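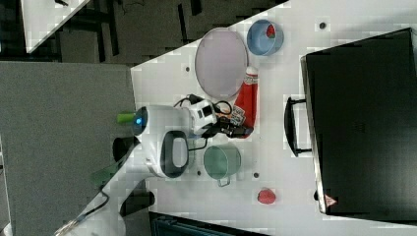

Products Services Support Ordering Contact

Koltedley Tabletop Collection Kit

The Koltedley kit is a complete station for recording manipulation examples on a tabletop. It is sold to labs and small companies that need their own demonstrations to train a policy and don't want to spend a term building the rig first. You get the arm mount, the gripper, the wrist camera, a tray of everyday objects and the recording software. You supply the arm, a table and someone to run it.

How it records

An operator guides the arm through a short task while the software logs joint positions, gripper opening and the camera stream on one clock. When the task is finished, the operator presses the pedal to close the episode and marks it as keep, discard or partial. Discards stay on disk until you clear them. Partial episodes can be trimmed later in the review window, and the original is kept beside the trimmed copy.

Episodes are named by task, operator and object set. You can change the naming pattern, but please do it before you start collecting. Renaming a large set afterwards is slow and breaks the links in the review window.

Task cards

The kit ships with 11 printed task cards. Each one gives a start layout, a goal and a list of things to vary between episodes. Most of them are plain pick-and-place: move an item into a container, take it out again, move it from one container to another. Two of the cards deal with crowded tables, where the target item sits close to things that should be left alone.

We suggest starting with the container cards. A long item going into a long container is a good early task, as the operator has to line up the two and the learner gets a clear finish to work towards. 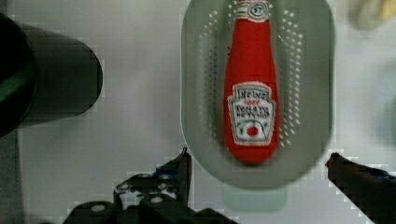

Karine Pelletier told us she'd ask for more of the long-item cards, and that her group got better results once they stopped laying the item down the same way every time. They now turn the container by hand between episodes and let the operator sort it out. She would also like a card where the item starts in the container and has to be moved to a second one without touching the table.

That last card has been added and is in the box from the September printing onwards. If you have an older set, write to support and we will post you the extra card at no charge.

Object sets

Set A is household items and pretend food, chosen for a mix of sizes, colours and stiffness. Set B adds plates, bowls and cups. You can mix in your own objects, and most customers do. Enter them in the object list with a short plain name — "small bowl" is better than a stock code — so that the text labels read properly when you export.

Replacement objects can be ordered one at a time. Colours vary by batch.

What's in the box

- Arm mount with table clamps
- Two-finger gripper, fitted and tested
- Wrist camera with bracket and 2 m cable
- Foot pedal
- Task cards
- Object set A or B
- Recording software, licence for one station
- Spare finger pads, 6 pairs

The mount fits Hattori arms directly. For Drullberg arms you need the adapter plate, sold separately. For anything else, send us the flange drawing before you order and we will tell you whether it will fit.

Setting up

Clamp the mount to a table that doesn't rock. Run the camera cable with enough slack for the wrist to turn fully both ways, then move the arm through its whole range by hand before powering up. Check the camera view with the gripper open and again with it closed. Both fingertips should be visible in each case.

Calibration takes one person and the printed board. Repeat it whenever the camera bracket has been loosened, even slightly.

Export

Episodes export as video with a matching table of states and actions. Frame rate and image size are set at export, so the full recording is kept whatever you choose. There is a checker that flags dropped frames, gaps in the log and episodes with no label.

Ordering

Part number 179. Kits are put together at our Hiltville workshop and sent by courier. Pickup is fine too, but ring first. Training for new operators can be booked with the kit or later on.

Page updated 4th March

We use cookies to remember your cart and region. By continuing to use this site you agree to our cookie policy. Accept Settings

Related items

Adapter plate for Drullberg arms
Spare finger pads
Object set B
Second station licence
Calibration board, replacement
Operator training, Hiltville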